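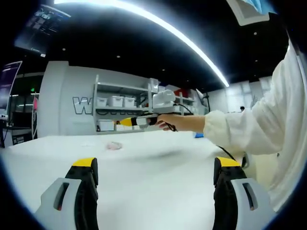 Sharing a bench with the grippers: tips from our packing room

Since Flanda brought automation into our workroom in Trillville, I've had more letters about it than I ever had about glue or drawer liners, so I've gathered up what has worked for us. My old job was folding and bagging by hand, all day long, and now I spend a good part of my shift holding a gripper and showing the work the way the machine will have to do it. My shoulders are happier. My wrists took a little longer to come around!

Start with a bare table. Put out one soft or crinkly thing at a time and keep the rest in bins on the shelves behind you. White tabletops show every scrap, so wipe down before each round and once more after lunch.

Mind the cables. Let them hang with some slack and keep them clear of your sleeves, especially if you wear the loose white kind. Réka Szilágyi folds her cuffs back twice and swears by it.

Clean the black pads with a barely damp cloth and let them air dry. Lotion on your hands ends up on everything (ask me how I know), so save it for the end of the day.

Swap hands or swap people. We change over after 6 bags of the awkward sort, and whoever steps away does labels for a while.

Talk about the hours early. We had 158 orders waiting the week the arms were set up, and people were worried, me included. Catrin Pugh sat down with each of us and wrote out which tasks were going and which were staying, and I'd tell any shop to do the same before the crates arrive. Two of my friends moved over to repairs and like it fine. I do miss the chatter at the folding table, so we've moved our coffee break to a time when everyone can stop together.

Next month I'll get to your questions about storing tape.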